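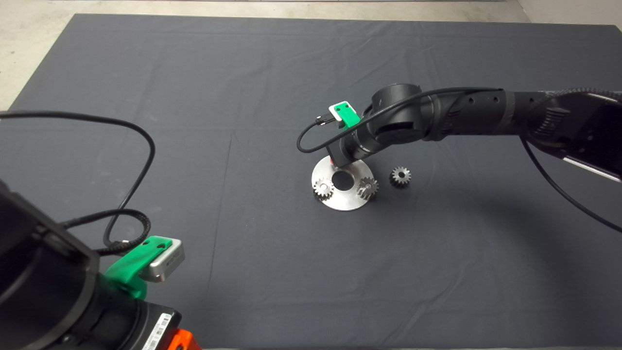 What I Learned From a Jar of Kelp Powder

I have a confession to make. For two years there was a jar of kelp powder at the back of my pantry, and I used it maybe five times. I bought it after reading one enthusiastic magazine article, sprinkled it on a salad, decided it tasted like low tide, and put it away behind the rice. Then in October my sister-in-law came to stay, found the jar, and put it on everything. Popcorn! Scrambled eggs! She got me hooked, and so this time around I want to talk about seaweed.

People who live near cold water have been eating the stuff for a very long time. The Japanese have their kombu and nori, the Irish and Welsh have dulse and laver, and along the coast of Maine you can still find older folks who dry it on a line like laundry. My own grandmother kept a paper bag of dulse next to the radio and ate it like potato chips. I thought it was disgusting when I was seven. I'd give a lot for that bag now.

The big thing seaweed has going for it is iodine. Your thyroid needs it to make its hormones, and if you've switched from iodized table salt to a fancy sea salt (guilty), you may be getting less than you used to. Fish, dairy and eggs have some. Seaweed can have a whole lot, depending on the type, and that's where you need to pay attention.

Kelp is the strong one. A small pinch can go well past what most adults need in a day, and too much iodine can upset the thyroid just as too little can. Nori, the papery kind that goes around sushi, is usually much milder. Dulse tends to fall somewhere in the middle. If you have a thyroid condition, take thyroid medicine, or are pregnant or nursing, please talk to your doctor before you start shaking kelp on your dinner — I mean it.

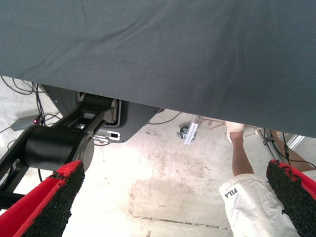 It also matters where the plants grew. Seaweed soaks up what's in the water around it, the good minerals along with things you don't want, like arsenic and other heavy metals. Look for a label that says where it was harvested and whether the batch was tested. Hijiki is the one I skip altogether, as it's known for being high in inorganic arsenic. A brand that won't answer a simple email about testing doesn't get my money.

I've been trying a few products this fall. The dulse flakes from Lapointe are my favorite so far, a little smoky and very good on a baked potato. Kakar makes a kelp capsule, and I like that the iodine is printed right on the front, but I'd still sooner eat my seaweed than swallow it in a pill. The little shop in Jornthorpe has both, plus nori sheets by the pack, and they'll let you taste the dulse if you ask.

A few readers wrote in wanting to know how to use it without making the whole kitchen smell like a harbor. My easiest answer is soup. Drop a strip of dried kombu into a pot of beans or broth, let it simmer gently, and fish it out before you serve. You get a deep, savory taste and you can cut back on the salt. Or toast a sheet of nori over a low flame for a few seconds on each side, crumble it up with sesame seeds, and keep it in a jar for rice. Mine never lasts the week.

Keep all of it somewhere dark and dry with a tight lid. If your flakes go limp, spread them on a baking sheet in a low oven for a few minutes and they should crisp right back up. And start small! Your stomach may need a little time to get used to the extra fiber, and so may everyone else at the table.

Next time I'll get into flaxseed, whole versus ground, and why mine now lives in the freezer.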